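**Sorting the toy animals, one blue bin at a time**

February is when we go through the toy library, and this year I got the animals! If you've borrowed from us before, you know that the animals are what goes out most and comes back most mixed up. Pigs in the train box, a giraffe in with the tea set, that sort of thing. So we started at the white table with a blue bin and began putting creatures in order.
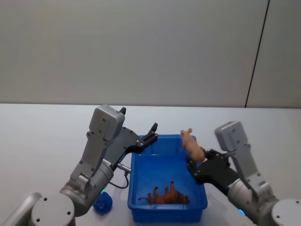
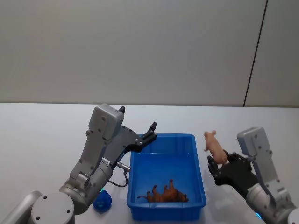 A small blue toy sits outside the bin in both.

**How many animals can a family borrow at once?**

One full bin per family, and you can keep it for three weeks. If you have more than one child and they each want their own set, talk to Sarita Dhillon at the desk and she'll work something out with you.

Now, the sorting itself. I went in thinking farm, zoo, dinosaurs, done. Ha! There are 164 animals on our list, and a good number of them refuse to be any one thing. Is a goose a farm animal or a pond animal? Where does a dragon go? (Vikas Shakya says with the dinosaurs. Darius Furtună says dragons deserve their own bin, and he has now made a label for it, so I think he's won.) We also have a whole family of creatures with no particular species, and those are going in a bin marked "Anybody's Guess," which I already love more than all the others.

The new groups will be:

- Farm
- Woods and pond
- Big wild animals
- Dinosaurs
- Dragons (see above)
- Bath and squeeze toys
- Anybody's Guess

The bath toys get their own group for a good reason. Squeeze toys with a hole in the bottom hold water inside, and a few families asked us last fall if they could be kept apart from the rest. When you bring one back, please squeeze it out and let it air-dry overnight first. Hard plastic figures only need warm water and a little dish soap. Please don't put any of them in the dishwasher, where the paint comes off the smaller ones and the tails go soft.

While I'm on the subject of bins: we like the open ones so much that we're switching all the animals over to them. The old zip bags tore at the corners, and a child can't see into a bag that's rolled up on a shelf. With an open bin they walk right up, look in, and start telling you who everybody is. Two kids at the Fahy Street branch spent most of story hour doing exactly that, and the book never got opened. We're using one bin per group to begin with, then adding more for farm and dinosaurs, which always run out first.

Each bin will have a card tucked into it with the names of what's inside. Tarun Bisht is drawing them by hand, and the ones he's finished are wonderful, especially the hippo. If your child knows one of our animals by some other name, write it on the back of the card! We had a cow returned last year with a note saying she was called Trerkwood, and she has been Trerkwood ever since.

A few things we could use:

- Farm animals of any size, especially sheep. We have one sheep and it looks lonely.
- Baby animals to go with the grown ones
- Fences, gates and troughs, even if they don't match
- Spare labels and a fat black marker that still works

Drop them off any morning between 9 and noon. Anything chewed is fine if it washes clean, but please keep back toys with loose eyes or small parts that come off. We lend to very young children, and everything gets a tug test before it goes on the shelf.

The animals will be back out for borrowing once the cards are done, and the puzzles come next. Harish Prajapati has those, all 300 of them, and he would be very glad of company. Bring your own mug and your patience for missing corner pieces.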